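Speaker notes - Two finger pads, one mug handle
Internal talk, Velardale meetup, afternoon block
Please do not read these notes aloud word by word. Speak slowly.

Slide 1
Say who we are. We are the small manipulation group at Flillurell, and in April we had to choose fingertips for both arms. There were two candidates. Gauthier is the supplier of the smooth silicone pad, and Zosurik makes the textured one with the small crosshatch. Both fit on the same finger, so the comparison is fair on this point. The arms and the controller stayed the same for all runs.

Slide 2
Why handles. A mug body is easy, because the opening is wide and the walls are nearly straight. A handle is thin, it is curved, and the finger must enter a space that the wrist camera sees only partly. If a pad is bad, the handle will show it first. Mention that customers ask about cups more often than about boxes.

Slide 3
Test plan. 40 grasps for each pad, same operator, teleoperated. After each grasp the operator lifts, holds for 4 seconds, and brings the mug near a peg of the mug tree. We wrote down three results: held, rotated, dropped. "Rotated" means that the mug turned in the fingers so much that it could not go on the peg anymore. I was strict with this word and I suggest to be strict also when you repeat the test.

Say also that we kept the gripper force at 60 percent. Higher force hides the difference between the pads. I learned this on the first morning and had to throw away the first results.

Slide 4
Leave this slide on the screen for a while. Let people look.
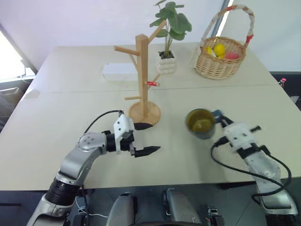

Head view and wrist view, same table. 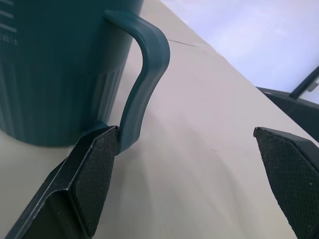

Point to the crosshatch on the inner side of the fingers in the wrist view. Then point to the small light specks on it. This is the subject of slide 6, so only mention it now.

In the rehearsal there was a remark from our Gauthier contact, who wrote that a textured pad will always win on a thin plastic handle, and that we should repeat everything with a glazed ceramic cup before we say anything in public, since the smooth silicone was designed for exactly such a surface. I think the remark is correct and I want to read it in this place. We have not done the ceramic test. If somebody asks for it, say it is planned and do not promise a date.

Slide 5
Results. Smooth pad: most grasps were held, but the mug rotated often when the finger touched only the lower part of the handle. The textured pad dropped the mug 2 times in the full series and rotated it less. Show the table and wait. Do not say "better" yet, because people will stop listening to the second half.

The rotation has a simple reason. When only the low end of the handle is held, the weight of the mug pulls on one side and the contact works like a hinge. The texture gives some resistance against this turning. With a grasp higher on the handle both pads were almost equal, and the operator could not tell me which one was mounted.

Slide 6
Dirt. The texture collects dust. After about half of the runs we started to clean it with a soft brush, and the feeling of the grasp came back. The smooth pad you can wipe with a cloth and it is finished. For a lab this is a small thing. For a kitchen, or for a place with flour, it is not small - I would ask the customer before choosing.

Slide 7
Cameras. The head view is good for the approach and for the position of the mug tree. The wrist view is good for the last part, when the handle is already between the fingers. Operators told me that they change their eyes from one to the other just before closing. We tried some runs with the head view only and stopped, it was too slow.

Slide 8
What we chose. The Zosurik pad on both arms, brush next to the keyboard, check of the pads at every start of work. We keep one set of the Gauthier pads for smooth and heavy objects.

If there is time: tell the story of the pad that was mounted the wrong way around. If there is no time, go to questions.

Expected questions
Price - say that both are similar, the glue is the expensive part.
Wear - we do not know, the series was too short.
Automatic policy instead of operator - next project, same mug, same tree.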